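Our First Real Season With the Little Oil Press

Nov 16, 2023 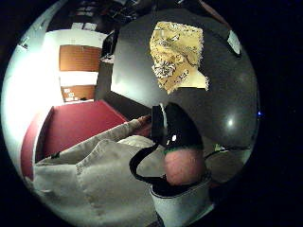
So I promised back in June that I'd write something longer about the press once I'd put more than a couple of bags of seed through it, and then I didn't, and then three of you emailed to ask if I'd given up. I haven't given up! I've just been busy making a mess.

For anyone new, we have a few acres outside Hineddale and a couple of years ago I got it into my head that we should grow sunflowers for oil. Not a lot of oil, just enough for us and maybe a few bottles to sell at the farm stand. I bought a small screw press, a Tzavaras, secondhand from a guy two counties over who had used it for walnuts and then lost interest. It came with a heater collar, two cones, a box of washers that don't fit anything, and a manual that had been translated at least twice. My favorite line in it is still "do not permit the seed to be sad." I think they meant damp.

And damp really was my problem all last year. I was pulling seed out of the shed and feeding it straight in, and what I got was a sort of warm gray paste that squeezed out past the cone and a sad little trickle of cloudy oil. I blamed the press. I wrote a pretty grumpy post about it, which I've left up because I think it's useful to see somebody being wrong at length.

What I do now is dry everything on screens in the upstairs of the barn, with a box fan on low, and check it with a grain moisture meter. The meter is a Beredero, the cheap one with the screw cap, and I was suspicious of it until I compared it with the one at the feed mill and they agreed well enough for me. When the seed is dry enough you can hear the difference. It rattles in the scoop. The cake comes out of the press in crisp little flakes and curls instead of paste, and you can snap them.

The other thing I changed was speed. I had been dumping seed into the hopper like I was feeding chickens and then wondering why the motor was groaning. Now I warm the barrel up first, start with a handful, wait for the cake to start moving, and then let the hopper fill slowly. It takes a while for the oil to get going. The first cup or so always looks terrible and I run it back through with the next batch of seed.

Okay, numbers, for the people who like numbers. We ended up with 1,405 pounds of cleaned seed this fall, and I had been hoping for 2,000, so the birds and I need to have a conversation. I've pressed 73 gallons so far and there's still seed sitting in bins. I'm not pressing every day. It's a weekends and evenings kind of thing, and it's loud enough that I don't like to run it after supper.

Filtering is where I still feel like a beginner. I let the oil settle in tall food-grade buckets for a couple of weeks, pour off the top, and run that through a cloth bag filter hung from a hook. It's slow. It's so slow! If the barn is cold it basically stops, and I've taken to carrying buckets into the laundry room, where they are not popular. I've been looking at a little plate filter from Iluvholm, but it costs more than I paid for the press, and I keep opening the page, looking at the price and closing it again. If anybody has one and wants to tell me it's worth it (or that it isn't) please leave a comment. I'd especially like to know how bad it is to clean.

Speaking of cleaning, please take your press apart while it's still warm. I know you're tired, I know you want to go in and sit down. I left mine overnight once in September and the cake set up like concrete around the screw. I ended up soaking the cone end in oil and chipping away at it with a chopstick for most of a Sunday, and I scratched the barrel anyway. It still works fine but I see that scratch every time.

A few people asked what happens to the cake. Ours goes to the chickens, a little at a time, mixed in with their regular feed, and some gets broken up and put on the compost. I tried it in the garden beds too and got a lot of very interested mice, so I'm not doing that again. I'd like to try grinding it fine and baking with it, but since I press mine with the hulls on, I suspect the result would be like eating a doormat.

The oil itself is lovely, though. It's golden and it smells like the inside of a bag of sunflower seeds, and it makes the best salad dressing we've ever had in this house. It isn't good for frying - it smokes early and the whole kitchen smells like it for days. I've been using dark bottles and keeping them down in the cellar, and the oldest ones still taste fresh to me.

Next year I want to try a strip of flax along the bottom field, just to see. I've read that it's fussier because the seed is so small and slippery, and I'd need the narrower cone, which I have, and probably a different feed setup on the hopper, which I don't. I also want to plant the sunflowers a bit thicker so the heads stay smaller and dry faster. The giant ones look great from the road but they hold water like a sponge, and I lost a bunch to mold before I got them cut.

I still owe you all the post about building the drying screens. I have the measurements written on the back of a seed packet somewhere, and as soon as I find it I'll type it up. In the meantime, there are a few bottles left at the stand if you're local, same box for the money, and please bring your empties back if you have them - I'm down to my last case of the small ones.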